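Flerkden Residents' Forum
Board: Housekeeping and Linen
Topic: Guest bed, order of layers and storage of spare covers

zrana_flerkden
Residents are asked to agree on a single method for making up the guest bedrooms before September. Under the current guidance the bedspread stays on the bed, and all other covers are folded and placed upon it for inspection. I would welcome comments.
Zarmeena Rana, Moges House

Prunen222
I support the proposal in general. I do not agree that the bedspread should remain in place during sorting. It collects lint from every blanket laid on it, and ours needed washing 2 times in one month.

bence.bozsik
With respect to the previous member, removing the bedspread leaves the sheets exposed, and they are harder to replace. At Etent we have 14 beds and sort on the bedspread in every case. Embroidered blankets are folded first and kept to one side.

Prunen222
Fourteen beds may justify that practice. A single small bedroom does not. Has the member considered a plain sheet laid over the bedspread?

bence.bozsik
A white cloth is already in use on ours. Please see the attachment. The striped cloth had yet to be folded.
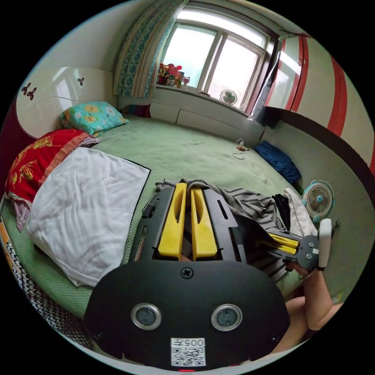

Attachment 1: Bedspread in place, white cloth and folded red blanket on the left.

zrana_flerkden
Thank you. I note that the white cloth overlaps the red blanket. I would prefer them stored separately, as gold embroidery can catch on a plain weave.

Prunen222
Agreed on the embroidery. My objection regarding the bedspread stands, and I ask that it be recorded.

zrana_flerkden
It is recorded. Replies are limited to 250 words. The draft wording will be posted in this topic.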